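Nultberg to open evening repair and alterations workshop in September

NULTBERG, July 31, 2026 – Bevisell, the clothing repair and alterations company, will open its second workshop in Nultberg this September. The new premises on Zisitz Street will take in everyday clothes for mending, hemming and resizing, and will stay open until 9 in the evening from Monday to Thursday.

The company has run its first workshop, next to the railway station, for six years. Last year it repaired more coats than any other kind of garment, followed by jeans and school trousers. Waiting times at the station branch have grown over the past two winters, and customers have often been asked to come back the following week.

The Zisitz Street workshop will have 20 sewing places, two pressing tables and a separate counter for collections. Staff will be able to deal with simple jobs such as buttons, hems and small tears on the same day. Zips, linings and knitwear will take longer, and customers will be given a collection date when they hand the item over.
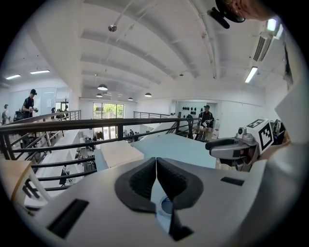
Hưng Huỳnh said that most people who bring in a torn jacket have already thought about throwing it away, and that a clear price at the counter is usually enough to change their minds. He added that evening opening was the request heard most often at the station branch, mainly from people who work shifts.

Prices will be the same at both branches. A plain trouser hem will cost 9 euros and a replacement button will be free with any other repair. The full price list covers 226 separate jobs and will be on display at the counter and on the company's website before opening day.

Bevisell will also take over the repair work of Vukčević, the family tailoring business that closed its shop on the market square in spring. Anyone still holding a Vukčević collection ticket can bring it to either branch. Made-to-measure suits are not part of the arrangement and Bevisell has no plans to offer them.

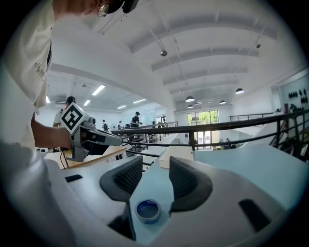
The workshop will accept cotton jersey for the first time, a fabric the station branch has turned away because it lacked the right machines. Jersey stretches under an ordinary needle and the seams can pucker. Two new overlockers will make it possible to mend split side seams, loose collars and worn hems. A white short-sleeved T-shirt with small lettering on the chest, like the one worn here, can be taken in at the sides without touching the print – larger designs that run across a seam will be looked at one by one.

Leather, fur and wetsuits will still not be accepted at either address. Clothes should be washed before they are brought in, and pockets emptied.

Recruitment for Zisitz Street is under way. Bevisell is looking for experienced machinists and for two trainees, who will spend their first months at the station branch. Part-time hours are available in the evenings. Applications can be handed in at the station branch during normal opening hours.

The station branch will keep its present hours and will remain open throughout the fitting-out work.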